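Udberg handling project: progress report on safe working rules
2019-05-04

1. Summary
Since December the group has drafted a code of practice for two-arm cells used on table clearing and waste sorting. It has 16 rules, of which 5 are still under review. The rest are in daily use at Udberg and were sent to Jativix for comment.

2. Work done
All operators have read and signed the draft. We logged 165 runs under it. Start-up checks now come first on the run sheet, and no run counts unless the sheet is complete. Čierny has asked for the speed limits to be listed separately for each arm, and we have done this.

3. Rules for tools and layout
Rule 9: lay out items on the mat before the arms are enabled.
Rule 10: brushes are gripped by the handle, never by the bristles.
Rule 11: keep bin bags at the sides of the mat and the dustpan between them.
Rule 12: check the status lights on both arms before each run.
The table-clearing task uses pieces of bread and sponge, with one arm on the brush and the other near a bag.

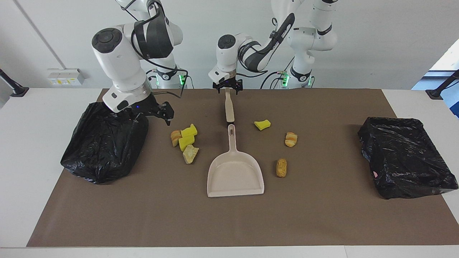 4. Open points
Hanging cables are not yet covered. Emader will send wording for a rule on cable slack. The stop test takes 20 minutes and operators find this too long, so we want to split it between shifts. Approval is needed from you before we change it.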